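Landa — règles de saisie pour la manipulation simulée
Fiche du jeu de données, révision du 2 juillet 2022

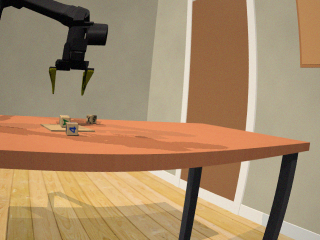

Felicidad Yap demande que la règle d'ouverture des doigts vaille aussi pour les épisodes rejetés, faute de quoi les taux d'échec ne se comparent pas.
Remarque retenue, voir règle 2.

Règles
1. Départ pince vide, au-dessus du plateau, sans contact avec les cubes.
2. Ouverture des doigts enregistrée à chaque pas, épisodes rejetés compris.
3. Vitesse limitée à 20 cm/s en approche — 5 cm/s sous 50 mm de hauteur.
4. Toute interpénétration doigt-table annule l'épisode.

Format
Un dossier par épisode, unités SI dans les journaux.

Limites
Frottement non calibré. Les scènes Zerard suivent une autre fiche.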